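Follura Robotics Club Handbook
Section 8: Setting Up the Fruit Table

Welcome back, everybody! If you were with us in January you will remember the wooden blocks, and you'll be glad to hear we have moved on to fruit, which rolls, bruises and comes in all sorts of sizes. Please read the whole section through once before you pick up a gripper, even if you helped at the Hemgate open day and feel you know it by heart.

Before you start

1. Spread the cloth over the table and smooth down the top. A few folds hanging at the front are fine.

2. Put the red tray toward one side, then set out the fruit with a bit of space between the pieces (you will be glad of that space later on).

3. Take your places, one gripper to a person, and open the jaws wide before moving in over the table.
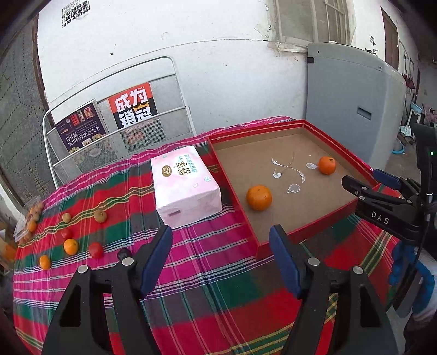
Figure 8-1. Jaws open over the cloth, with two oranges in the tray.

Note: Keep the tissues within reach. Plums get sticky once the skin splits, and juice on the blue pads will spoil your next few tries.

Picking up a piece

4. Come in slowly, with one finger on each side of the fruit, and stop for a moment before you close. Most of us rush this part, and the Estrella team lost a good many tomatoes that way.

5. Close until both pads touch, then squeeze just a little more and lift straight up, keeping the fruit near the tips of the fingers. 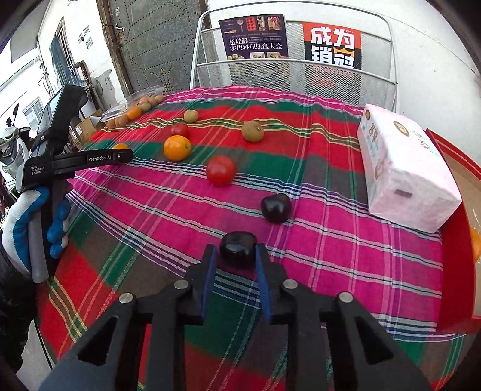 6. Carry the fruit across to the tray and lower it all the way down before you open the jaws.

7. Call out "clear" so your partner knows it's their turn. Each pair does 70 picks in a session, and you are very welcome to take a break halfway.

Caution: Keep your free hand away from the jaws while they are closing, and never reach across your partner's gripper.

Caution: Fruit from this table is not for eating. Snacks are in the Ekier room.

Section last revised 15/07/2026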